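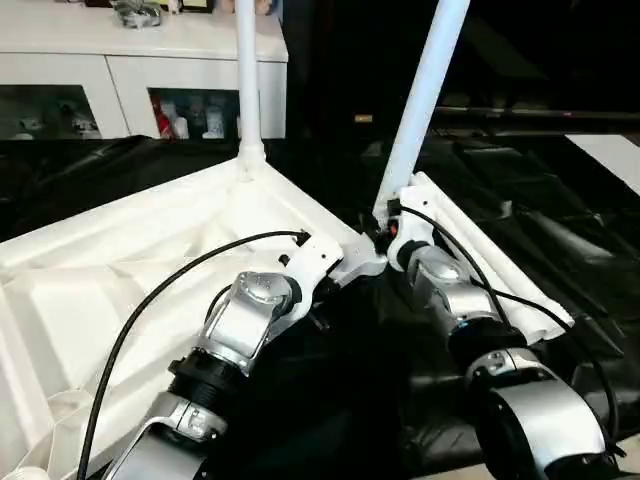 3.2 Player ownership and captaincy data

Ownership records were taken from the Ultis fantasy football archive, which stores one entry per manager per gameweek. After duplicate accounts were removed, the sample held 924 managers and 2,220 captaincy decisions. Transfers made within two hours of the deadline were coded separately, as the archive labels them by a different server clock.

Each player was assigned to one of four ownership bands. Band limits were recalculated every gameweek, so a defender could move between bands without any change in his own ownership. Postponed fixtures were scored as zero and kept in the sample.

Figure 2. White parts: white moulded base, one vertical and one leaning pole and rail on black plastic sheeting.

Captaincy choice was modelled with a conditional logit, using home advantage, recent points and opponent defensive rating as predictors. We followed the Cluvosero weighting for recent points, in which older matches are discounted at a constant rate. Standard errors were clustered by manager. Results for the highest ownership band are reported in Section 4.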